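Lists > Mallavport Streets > Archive > Thread view

Print this message | E-mail this message

Subject: Re: Crossing at Enriquez and the bus stop
From: Dirk Diekmann
To: Mallavport Streets list
Date: 30/12/2022

Senad wrote:

> I was at the public works counter this morning and asked
> about the crosswalk on Enriquez Avenue. The clerk told me the
> repainting is on the spring list, which means April at the
> earliest. She did not know anything about the signal timing and
> gave me a number at the county. Has anyone on the list been in
> touch with the county about this? Also, is it true the bus stop
> is moving?
>
> Senad Omerović

Senad, thanks for going down there. I can answer part of it.

The signal belongs to the county and the paint belongs to the city. That is why the clerk couldn't help you. The county took over the signals on Enriquez when the road was widened, and the city kept the sidewalks, the crosswalk markings and the street lights. If you call the city about the walk signal they will take your name and nothing will happen.

I called the county two weeks ago and got a man in traffic operations who was willing to talk. He said the walk phase at that corner is set for the old width of the road. It was never changed after the turn lane went in. The crossing is now 63 feet curb to curb and a person with a cane or a stroller does not make it on one light. He said he would open a ticket. I asked for the ticket number and he said it would come by e-mail, and so far it hasn't.

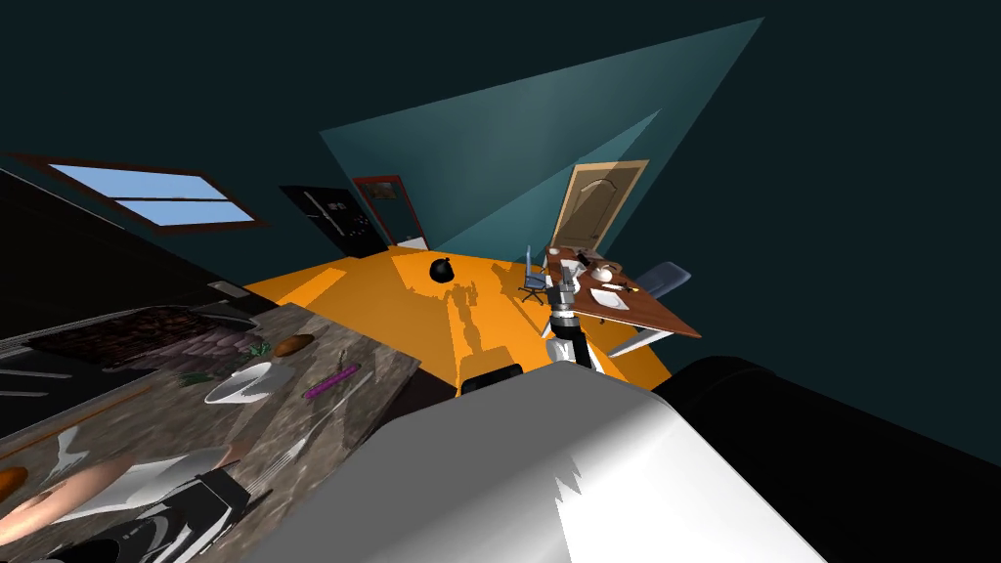
As for the driver who hit the boy on the bike, I have only what was in the police log. It happened a little after five in the afternoon, it was dark, and the car was turning right off Runusel Street. The boy had a broken wrist and was sent home the same night. The driver was cited for failure to yield. I have seen other versions going around, including one where the car ran the red light, and the log does not say that. Please don't put it in letters to the council unless you saw it yourself.

The bus stop is a separate matter. The transit office wants to move it roughly 300 feet east, past the Stosix warehouse entrance. Their reason is that buses stopped at the present location block the view of people turning out of Runusel. I think they are right about the view. But the new spot has no sidewalk on the north side, only a gravel shoulder, and anyone coming from the apartments would have to walk along it. I wrote to them and asked whether the sidewalk would be built first. I also asked whether the shelter would move with the stop or stay where it is. 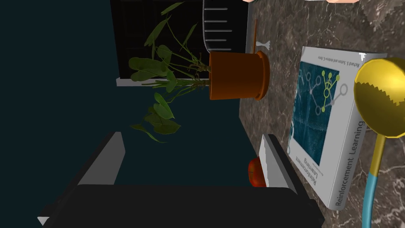
Ileana Coman wrote back to me off the list that the sidewalk was already paid for once. She says it was in the budget the year the warehouse got its permit, and that Stosix was supposed to put in the north side as a condition. I went through the planning minutes at the library and found the permit hearing, but the page with the conditions is missing from the binder. The city clerk can pull the original if someone files a records request. It costs nothing under 25 pages. Ileana, if you remember which year that was, please post it here so we ask for the right file.

I would like us to settle on what we are asking for before the next council meeting. My own list is short:

Longer walk phase on Enriquez, both directions (county).
Street light on the southwest corner repaired (city). It has been out since before Thanksgiving.
No move of the bus stop until the north sidewalk is in (transit office, city).

I left the speed limit off on purpose. It needs a traffic study and the last one took 9 months, and I don't want the other items held up waiting for it. If people feel strongly we can add it -- but as a separate letter. 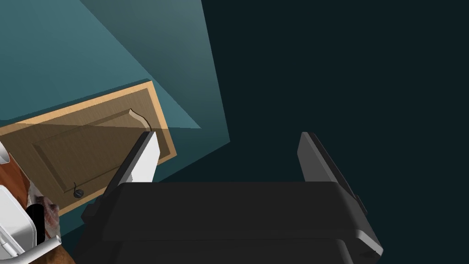 The council gives each speaker three minutes, and you have to sign up at the table by the door before the meeting is called to order. Last time five of us signed up and most of us said the same thing. It would be better if one person took the signal, one took the light and one took the bus stop. Heikki Kinnunen has said he will do the light, and he has the pole number, so that one is covered. I can do the signal. We still need somebody for the bus stop, preferably a person who rides it.

Bujar, you mentioned you had kept a record of when the buses come through in the morning. Could you bring that, or send it to me and I'll make copies?

I will call the county again after the holiday and post whatever they tell me.

Dirk

Previous in thread | Next in thread

Mallavport Streets mailing list | Contact the list owner | Messages copyright their authors | Back to top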